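Progress report to Woldegiorgis Fund
Project: Board Games for the Trulville Reading Rooms
Prepared by: Bohumila Kováčik, project coordinator
Date: 2024-03-12

Dear colleagues,

I send you the second progress report of our project. The first one described mostly the buying of materials. This one tells how the game evenings are going, what we spent, and what we would like to change before May.

Evenings and visitors

The game evenings are now held in 2 reading rooms, the main one and the small one near the bus station. In the period of this report we had 600 visits. Many people come more than one time, so this number is visits and not persons. In the main room the tables are full already before the start, and we had to borrow chairs from the music school. In the small room the interest is lower. I think the reason is the hour, which is too early for parents who work, and we will move it later from next month.

The older visitors prefer cards and dominoes. The children ask mostly for chess, but the full game is long for the youngest ones and they lose patience when they must wait for an opponent who thinks. For this reason we began with short games on small boards, where a child has only a few pieces and one game is finished before the tea is cold. The rules are on one sheet of paper in large letters. Two parents asked to take the sheet home and we made copies for them.

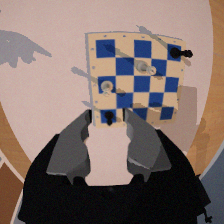
Small board, five by five squares, blue and cream.

After some weeks with the short games, most children move to the normal chess without our help. A few stay with the small one and we do not push them.

Lending

From January it is possible to borrow games home for two weeks, the same as books. The catalog has now 100 games. The lending works, but the returning is slower than we wished. We send a reminder by text message and this helped. Missing pieces are a constant work: dice, mostly, and small wooden figures. We keep a box of spare parts from incomplete sets, and it saved several games already.

Money

In this period we spent 1,299 dollars. The largest part was shelves for the small room, which were ordered from Genix and came with a delay of three weeks. The rest was for card sleeves, storage boxes and cleaning of the carpets by Clenero. All invoices are attached. We are inside the budget, and I do not ask for any transfer between the lines.

Difficulties

The heating in the small room was broken in February and we canceled one evening. Also, the person who explained the rules on most evenings has moved away. I do this work myself now, but it is not good for the other duties, and the lending records were updated late because of it.

Plan until the next report

We will look for a new helper for the evenings, preferably a student. In May we want to hold a tournament for families, with dominoes and short chess. I will send the program when the library director approves it. I would also like to ask if the fund agrees that the money left from the shelves is used for the tournament prizes. Please write me your decision by email.

With regards,
Bohumila Kováčik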